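Reusing Old Desktop Computers at Plarham College
Student project report, Environmental Studies
February 2025

Summary

This project looked at what happens to desktop computers at Plarham College when a department stops using them. I wanted to know how many could go back into use inside the college and what that would cost compared with sending them to a recycler. I inspected 125 machines from the storage rooms in the Seixas Building. Of these, 54 could be made ready for use with parts taken from the other machines. The rest were used for parts or set aside for recycling.

Background

The college replaces its office and classroom computers on a fixed schedule. Old machines go to the Seixas Building and stay there until a pickup is booked. There is no rule that says how long they can wait. The storage log listed 155 desktops when I started in November, but 30 of those had already been promised to another department and I was not allowed to include them.

Most of the reading I did for the course was about phones and laptops. Desktops get less attention, even though they are the easiest kind of computer to repair. The parts are mostly held in with screws and clips, and many of them fit more than one model. A machine that has a bad power supply may still have a good drive and good memory.

Method

Each computer was given a paper tag with a number. I wrote down the model, the age if there was a date on the case, and whether it turned on. Machines that turned on were left running for 2 hours. If there was no shutdown or error in that time, I put them in the first group. Machines that did not turn on were opened and checked for missing parts, swollen capacitors and damaged sockets.

I sorted the machines into three groups: ready with small repairs, good for parts, and recycle. Drives were removed from every machine before anything else was done and handed to the IT office for erasing. This slowed the work down during the first week because the office only took drives in the mornings.

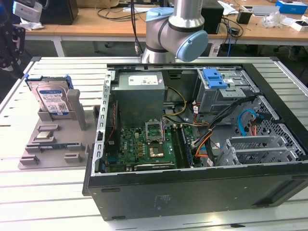

Florin Dumitrescu

With the side panel off, it is quick to see whether the processor, memory and expansion cards are still in place. An empty processor socket was a common reason for a desktop to go in the parts group. The log did not say who had taken the processors or when, so I could not find out if they had been reused somewhere else in the college.

Results

The first group had 54 machines. The most common repair was adding memory. After that came replacing the small battery on the motherboard, which loses its charge when a computer sits unplugged for years. A few needed a different power supply. I did not buy any parts except batteries and one tube of thermal paste.

The parts group was larger than I expected. Power supplies and memory were the most useful items in it. Graphics cards were less useful, as most offices do not need one. Cases had almost no use at all, and they take up the most room.

I also asked for prices for removing the machines that were left over. Disus, the company the college already uses, charges by the pallet. Zutau charges by weight and picks up for free if the load is large enough. For the load I had, Zutau was cheaper. With a smaller load it would have been the other way around, so the choice depends on how long the college is willing to wait between pickups.

Problems

The storage log was out of date. Several tags in it did not match any machine, and some machines had no entry. I made a new list and gave a copy to the IT office.

Software was the other problem. Many of the older machines cannot run the current version of the operating system used on campus. I installed a free one on five of them and asked the library to try them at the catalog desks. The staff had no trouble with searching, but the label printer would not work and I ran out of time to fix it.

Recommendations

Machines should be checked when they arrive at storage and not left until a pickup is booked. The log should say which parts have been removed. Spare memory and power supplies should be kept on one shelf with the model number written on each part, and the empty cases should go out with the next pickup.

The new inventory list is in Appendix A. The two price quotes are in Appendix B.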